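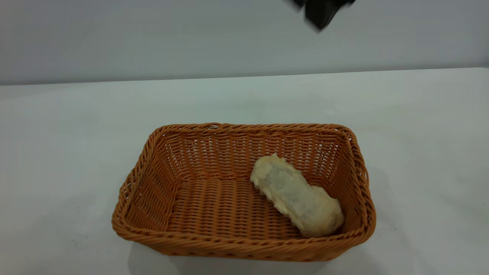

Roos Verbruggen says a woven bread basket should never be put in water, and that a dry brush is all it needs. I have been rinsing mine under the kitchen tap every week or so, and now I'm wondering if I've been shortening its life.

The basket is a rectangular one, orange-tan, with a thick braided rim. We use it for rolls at dinner and it stays on the counter the rest of the time. I bought it secondhand at a church sale in Kennedy without a tag, so I don't know if it is real wicker or one of the plastic ones made to look like it. The two are hard to tell apart when you don't have them side by side.

What bothers me is crumbs. They get down between the rows on the bottom and under the braid around the top. Tapping it upside down over the trash gets the big pieces but the small ones stay, and flour is worse. Last June we had ants, and I'd like to avoid a repeat. I tried a paper napkin as a liner but it slides around and people pull it out with their roll.

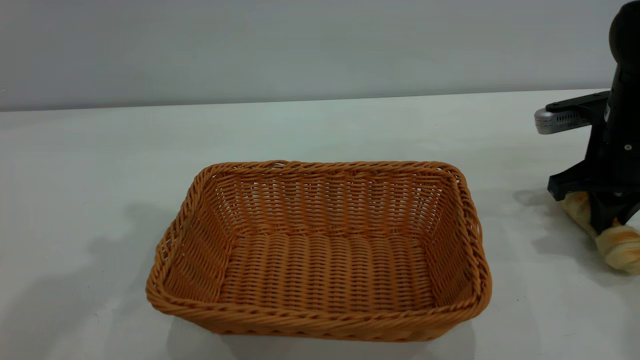

So I have a few things to ask. Is there a safe way to find out what it's made of? If it's natural, how do you get flour out of the weave without soaking it? And is it worth lining the basket for plain rolls, or is a liner only for greasy things?

I have a vacuum with a brush attachment, the usual dish soap, and a spray bottle of Vultik kitchen cleaner. I would prefer not to use the spray where bread goes unless someone tells me it's fine.

crumbtray_dee
asked 17 June 2022, viewed 226 times

3 replies

oldmillroad (3,450 points)

Start by looking at the cut ends. Turn the basket over and look along the bottom edge, and where the braid of the rim is tucked in. Somewhere there will be strands that were cut and pushed back into the weave. Natural material shows a fibrous or pithy end, a bit like a broken twig, and no two strands are exactly the same width. Plastic has a smooth clean end and the same color all the way through, or sometimes it is a hollow tube or a flat ribbon that has been folded. A magnifying glass helps.

Some people will tell you to hold a lighter to it. Don't do that with something you eat from, and you don't need to.

If it's plastic, your rinsing has done no harm. Wash it in warm water with a little dish soap, use an old toothbrush along the rows, rinse, and stand it on one short end so the water runs out of the corners. I would keep it out of the dishwasher, as the heat can pull the rim out of shape.

If it's natural, a quick rinse now and then won't ruin it either. The trouble comes from soaking, or from putting it away damp so that it gets moldy under the braid. Your friend's advice is on the careful side but it is the right habit. For flour, let it dry completely first. Damp flour turns to paste and sets in the gaps. Then:

Tap the basket upside down, once on each side.
Brush along the rows with a dry pastry brush, then across them.
Vacuum with the brush attachment on low, inside first and then the underside.
If anything is still stuck, wipe it with a cloth wrung out hard and leave the basket somewhere airy overnight.

Leave the spray in the cupboard. A kitchen cleaner has to be rinsed off anything food touches, and you can't rinse a weave as well as you can a countertop.

As to the liner, I use one for anything buttered, glazed or fried, and for rolls still warm from the oven, because the steam goes straight into the basket. Plain cold rolls don't need it. Cloth stays put better than paper. Cut or fold it so it comes up the sides and a little way over the rim – the weight of the bread does the rest.

PattyG

Mine went in the dishwasher for years and it's fine. Just wash it

crumbtray_dee

@PattyG was yours plastic, do you know?

PattyG

No idea. It was from Vastomo, I think they only had the one kind

halfacup

Agree with most of what oldmillroad wrote. One thing to add about the ants: the crumbs in the basket are only part of it. Check what it stands on. I kept mine on the counter next to the toaster and there was always a line of fine crumbs under it that had dropped through the bottom. Now it sits on a small tray and I wipe the tray when I wipe the table. I also stopped storing leftover rolls in it. They go in a tin after dinner and the basket gets tapped out and hung on a hook.

For the liner I have 4 plain cotton napkins that I don't use for anything else. They go in the regular wash, no fabric softener or the bread picks up the smell. I tried the Nusex silicone mat too but it was made for a round basket and the corners never lay flat in mine.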